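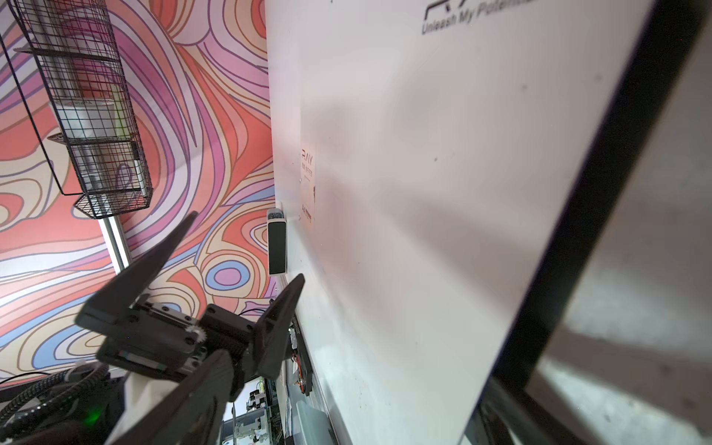
Shadow Puppet Theatre: Your Questions

I've had such a lovely pile of messages about the cereal box shadow theatre that I've put all the answers in one place. If you're new, the short version is that you cut a window in a box, stretch some baking paper across it, shine a torch from behind and put on a show. The long version is everything below! – Nhung

What age is it for?

I'd say four and up with a grown-up doing the knife work, and from about eight most children can manage nearly all of it themselves. Younger ones are brilliant at sticking, decorating the front of the theatre and doing the voices. My youngest audience member so far was two and spent the whole show behind the screen trying to catch the torch beam, so do plan for that.

What do I need?

One big cereal box (the family size is much easier than the standard one)
Baking paper or greaseproof paper
Black card, or any old card coloured in with a thick marker
Wooden skewers with the points snipped off, or paper straws
Sticky tape and a glue stick
Scissors, plus a craft knife for the grown-up
A torch

That's really it. Split pins are handy for moving arms and legs, but you can make a whole cast without them.

Can I use tracing paper instead of baking paper?

You can, and it gives a beautifully crisp edge. It also tears if a small elbow goes near it. Baking paper is tougher and cheap enough to replace. Greaseproof sits somewhere in the middle. I've tried a plain white pillowcase as well, for a bigger screen in a doorway, and it worked really well once we'd pulled all the creases out. Ordinary printer paper is fine if you've a strong torch and a properly dark room.

Whatever you use, tape one long side first, then pull gently across and tape the opposite side. Do the two short sides last. If you tape all the way round in a circle you nearly always end up with a bubble in one corner.

My screen is wrinkly. Can I save it?

Usually, yes! Peel up the tape on one side only and pull it taut again. If the paper came off a tight roll, leave it under a heavy book overnight before you cut it. Please don't iron baking paper with the waxy sort of greaseproof in the same pile, like I did. The ironing board has never been the same.

Which way round does the box go?

Lay it on its long side so the window is wider than it is tall. Cut the window out of one big face, leaving a border as wide as two of your fingers, then cut a slightly larger hole in the other big face so you can get your hands and the light in. The narrow bottom side needs a slot along it if you want to work the puppets from underneath. If you'd sooner come in from the back, leave the bottom whole and tape your sticks on at an angle instead.

Why are my shadows fuzzy?

This is the one I get asked most. The puppet is too far from the screen. It should be almost touching the paper, close enough that you can hear it brush against it. The further back it goes, the bigger and softer the shadow gets, and once you know that you can use it on purpose – a dragon that starts huge and blurry and comes sharply into view is a guaranteed gasp.

The other thing to check is the torch. A torch with a single bulb gives one clean shadow. Those with a cluster of little lights give you several overlapping ones, which looks like your hedgehog has brought friends. A phone light is usually very good. Prop it on a mug an arm's length behind the puppets and switch off every other light in the room.

How do I make the puppets easy to recognise?

Always draw from the side. A cat facing you is a blob with ears, but a cat from the side has a nose, a back, four legs and a tail, and everyone knows at once what it is. Exaggerate the important bits too. Give the rabbit ridiculous ears. Give the witch a nose you could hang a coat on.

Small holes make a big difference. Use a hole punch for eyes and nail scissors for windows, feathers or a smile. If you fold the card before you snip, you can get a cut into the middle without stabbing through it.

How do I get colour in?

Sweet wrappers! The see-through crinkly kind are perfect. Cut a shape out of the card, stick a piece of wrapper over the gap from behind and the colour shines through onto the screen. Tissue paper works too, though only in a single layer. We made a whole stained glass castle from one tin's worth of wrappers in November, and eating the contents was considered part of the work. Felt tips on baking paper are another option for backgrounds, as long as you let the ink dry before anyone touches it.

How do moving parts work?

Cut the arm as a separate piece, overlap it with the body at the shoulder and join the two with a split pin. Keep the pin loose. Then tape a second skewer to the hand, so you hold the body with one hand and wave with the other. One moving part per puppet is plenty to begin with. I once made an octopus where every leg moved and it took three of us to operate it, with a fair amount of shouting.

No split pins in the house? Thread a bit of wool through both layers and knot it on each side.

The stick keeps falling off. What am I doing wrong?

Nothing, it's just that card bends and tape hates bending.
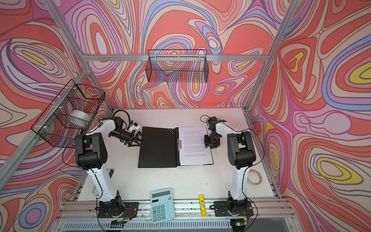

Try laying the skewer flat against the puppet for at least half its height, then put tape across it in two places, near the top and near the bottom. Rub each piece down hard with the back of a spoon. For heavier puppets I split the end of a paper straw, open it out like two little wings and glue each wing down. They hold for ages. If you're using hot glue, that's a job for the grown-up, and do let it cool completely before you test it.

Can we do scenery?

Oh, please do! Trees and houses can be taped straight onto the back of the screen, around the edges, so the middle stays free for the action. Cut a long wavy strip of card for hills or the sea and stick it along the bottom, where it also hides the sticks. For a scene change, draw each background on its own sheet of baking paper and slide them in and out behind the main screen with paper clips.

Lace offcuts, leaves, feathers and the netting from a bag of oranges all throw gorgeous shadows. Hold things up to the torch and see what you get. A colander makes a very convincing starry sky.

What stories work well?

Short ones with animals in. The Three Little Pigs is a gift, because you need the same house shape three times and a wolf with a big mouth. The Enormous Turnip is good for groups, as everyone gets a character and they come on one by one. Or let the children make it up as they go. Our longest running show is about a snail called Reuter who wants to be a bus driver, and there are now 13 episodes. I couldn't tell you how he reaches the pedals.

I do suggest having one person tell the story and the others move the puppets, at least for the first go. Doing both at once is surprisingly hard.

Can a whole class make one?

Yes, and it's great fun. I'd make one theatre per table and let each child make a single puppet. Allow an afternoon for making and another for rehearsing and performing. Ask families to save boxes a couple of weeks ahead. When we ran it at the Taltton summer play day we cut all the windows out the evening before, and that saved us a queue for the craft knife.

Where are the templates?

They're on the templates page, in two sets. The Rendura set is the woodland one, with the fox, the owl, the hedgehog and some spiky trees. Haltera is the sea set and has the whale, the ship and a rather grand mermaid. Both print on plain A4. Stick the printout onto card and cut through both together. They've been downloaded 2,124 times, or 2,135 if you count the ones I did myself while testing the button!

They came out tiny when I printed them

Your printer has probably been told to shrink to fit, or to put several pages on one sheet. Choose "actual size" and one page per sheet. The fox should nearly fill the paper from nose to tail.

May I share them or change them?

Print as many as you like for home, school, library or clubs, and chop them about however you want. A fox with whale fins is very welcome here. Please just don't sell them, and if you're passing them on, send people to this page so they get the instructions too.

How do I store it all afterwards?

Puppets go flat in a big envelope with the sticks still on. The theatre can be folded down if you undo the end flaps, though I'd take the screen off first. A new one only takes a minute and an old one always seems to pick up a fold mark right across the middle. Keep your sweet wrappers in a jar with a lid.

Can I send you a photo of ours?

I'd love that! Use the form on the contact page and tell me the name of your show. Please send pictures of the theatre and the shadows only, without any children's faces, and let me know if you're happy for me to put it in the gallery.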